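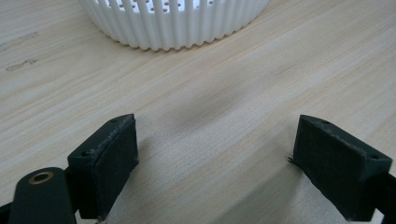
Man-lok Su wrote back that the Cisimbridge anomaly is too large to be weather and that I should rerun with the old baseline before showing it to anyone. Done this morning, notes below.

Monday, July

Task: homogenize the daily minimum series for Cisimbridge and Traltow, then compare the warm-night counts.

Input files: station dailies for both sites, start of record through last month. Flag column kept. Duplicate rows dropped on date and station ID. Cisimbridge lost 50 rows this way, Traltow none. The duplicates all fall in one winter and carry identical values, so probably a double upload.

Baseline: first run used the 30 years ending in 2000. The old baseline is the 30 years before the station move. Rerun with the old baseline shifts the anomaly down slightly at both sites but leaves the gap between them nearly unchanged. So the baseline is not the cause. Su was right to ask, though, as the plot looks much less dramatic with the old one.

Breakpoint test: pairwise against Yen as reference. One clear break at Cisimbridge in the minimums, nothing matching in the maximums. A break in minimums only points to siting or shelter, or to a change in observation time. The metadata sheet lists the elevation as 299 m up to the move and 319 m after. A 20 m rise should cool the site a little, and the step goes the other way. Elevation alone can't explain it. New site may be closer to pavement, or out of the cold-air drainage. Need the site sketch.

Traltow: no break found at the 95 percent level. There is a slow drift against Yen over the last third of the record. Could be real, could be Yen. Repeat with Clolalora as reference before deciding anything.

Clolalora: file reads in with Fahrenheit and Celsius mixed. The unit column is blank for the early years. Converted by hand wherever the July values made the unit obvious, left the rest missing. Script saved as a separate step so it can be undone.

Warm nights: counts not worth quoting until the Cisimbridge step is adjusted. Threshold is the 90th percentile of the baseline, calendar-day window of five days. Window code wraps wrong at the end of December and drops the last two days. Fixed, small effect.

To do:
Ask for the site sketch and observer log for the move.
Traltow against Clolalora.
Check whether the observation time changed from evening to morning.
Send Su both baseline plots on the same axis, same scale.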